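Home | Stories | River Notes | Tackle Shed | Guestbook

The Pike at Farnska Weir

The alarm went at 4 and I was already awake, lying there with my eyes open like a child at Christmas. It was October, it was Saturday, and the river had finally dropped after a week of rain. I had my socks on before the thing stopped ringing.

Khairul Gunawan was waiting at the gate with the van door open and the heater roaring. He has taught me everything I know about pike, and he did it mostly by catching them in front of me.

"Weir pool's fishing," he said. "I can smell it."

"You said that last week."

"Last week I had a cold."

We drove the lane down to Farnska with the rods rattling behind us, and I swear I could have sung the whole way. There's nothing like it, that half hour before the light comes, when every fish in the river is still possible!
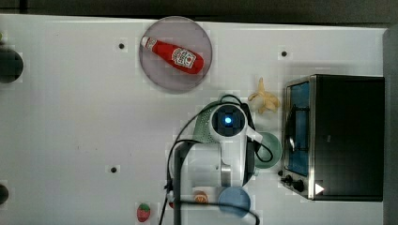 Pike don't care how early you got up. We set two deadbaits under the near bank and I worked a spoon across the tail of the pool – an old copper Mughal with half its paint gone, my favourite – and for two hours the river gave us leaves. I began thinking about food, which is fatal. I thought of a plate with a bottle of ketchup lying across it, and a banana half peeled beside it, and I would have eaten the lot in whatever order it came. What I had was a flask of tea and a roll I'd sat on in the van.

"Eat your roll," said Khairul, who could always tell.

I ate it. Flat, but lovely. The mist was coming off the water in long rags by then and a kingfisher went through low and straight, so blue it made me laugh out loud.

"Right," he said. "Tell me where she is."

He did this every trip. I was never to say where I would like the pike to be. I had to look at the river and say where she was, and then fish there until I was proved wrong. I looked at the white water under the sill, and the slack on the far side, and the place where the two rubbed together in a crease no wider than a plank. There was a sunk willow at the bottom end of it. Small roach kept dimpling above the branches, and then, all at once, they weren't.

"There," I said. "Off the willow."

"How deep?"

"Seven feet?"

"Then why's your float set at four?"

I changed it with fingers like candles.

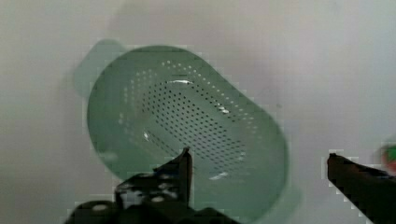
The green colander, good for rinsing a pint of prawns.

The first cast landed in the tree. The second was beautiful, even if I say so myself, dropping on the edge of the crease and swinging round into the slack as though it had been invited. The float sat up. It leaned a little. It slid away under the willow with no fuss at all, the way a cat leaves a room.

"Wait," said Khairul.

I waited for as long as I could bear, then wound down and leaned into her.

I wish I could give you that moment in a jar. The old Widico rod went over right down to the cork, and for a second nothing moved, and I thought, tree. Then the tree swam upstream.

She took 19 yards of line on the first run and turned in the white water where I couldn't hold her. I could feel her head going, thump, thump, all the way down to my elbows. Khairul had the net in the water already and was talking very quietly, though whether to me or to the pike I couldn't say. Twice she came near enough to show us a long green flank with its cream spots, and twice she looked at the net and thought better of it.

"Let her go if she wants to go."

"I am letting her go!"

"Well, you're doing it very nicely."
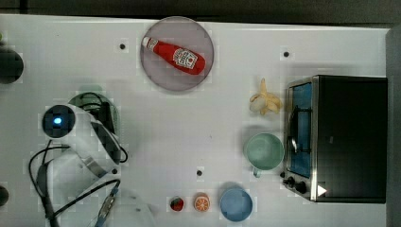
On the third pass she tired. She rolled on her side, I walked backwards up the shingle, and he lifted the mesh around her as gently as you'd tuck in a blanket. We kept her in the water while he worked the hooks free with the long forceps, and both of us stopped talking. Close to, she was every green there is. Her eye was gold and entirely unimpressed.

We laid her on the wet mat just long enough for Khairul to put a tape along her back.

"What is she?" I said.

"Longer than your excuses." He squinted. "You'd better read it yourself."

I did, and my voice went up like a schoolboy's. Then we carried her down to the slack in the sling and I held her upright in the current with her nose upstream. Her gills opened and closed. I felt the strength come back into her bit by bit, and I still wasn't ready when she kicked and soaked me to the neck.

Khairul poured what was left of the tea into the lid and handed it over. Across the pool the roach had started dimpling again.

"Your turn," I said. "Where is she?"

He took his time over it, looking from the sill to the willow to the reeds below the Drimov footbridge. Then he picked up his rod and went off along the bank without telling me, and I grabbed the net and ran after him.

Contact | All stories copyright the author | Back to top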